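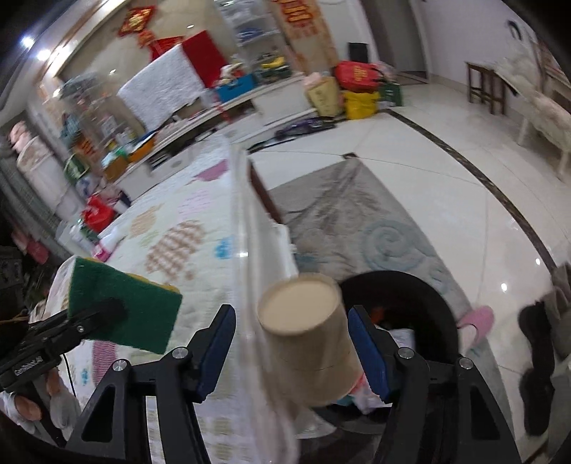

4.2 The Arain home recording service

We now turn to the second of the services in our comparison, and we will take our time over it, as it was the one our own group ended up using the most. Arain is sold by Ganent as a complete package for teams who would like to train a household robot but have no practical way of sending one into people's homes. The buyer writes a list of chores, Ganent finds the households and the operators, and the work is carried out by people using a pair of hand-held grippers, one in each hand. What comes back is video from the grippers together with the opening of the jaws at each moment.

We ordered the smallest plan on offer in August, which covers up to 601 recordings, and asked for four chores: sorting packages, putting away cleaning supplies, throwing out trash, and folding small cloths. Each chore comes with a short written guide, and we were pleased to find that we could edit the guides freely before anyone started work. We asked operators to leave the rooms as they found them, because a bare studio table teaches a robot very little about the places where we hope it will one day be useful.

Sorting turned out to be the richest of the four. The objects are soft, stiff, shiny and crumpled all at once, and a patterned cloth underneath makes them harder for a vision model to pick out. Figure 4 gives a good sense of the variety within reach of the two grippers, from printed boxes to thin plastic bags. Soft bags gave our model the most trouble by far, and we would gladly have traded a few of the box recordings for more of them.

Figure 4. Two-handed sorting on a quilted cloth. A white foam block lies between the pads of the near gripper, while the second, held in a gloved hand, reaches toward a pale green plastic bag. 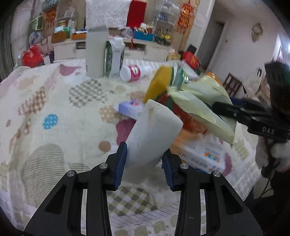
4.3 Delivery and support

The recordings reached us in 12 batches, and every batch had a plain text summary that our students could read without any special software. Small thing, perhaps, but it saved us a good many messages. Nine of the batches loaded on the first try. The other three had mismatched clocks between the left and right grippers, and Ganent's support desk sent corrected files for all of them. We would still advise new customers to check the timing themselves before training, and we include our own checking script with the supplementary material.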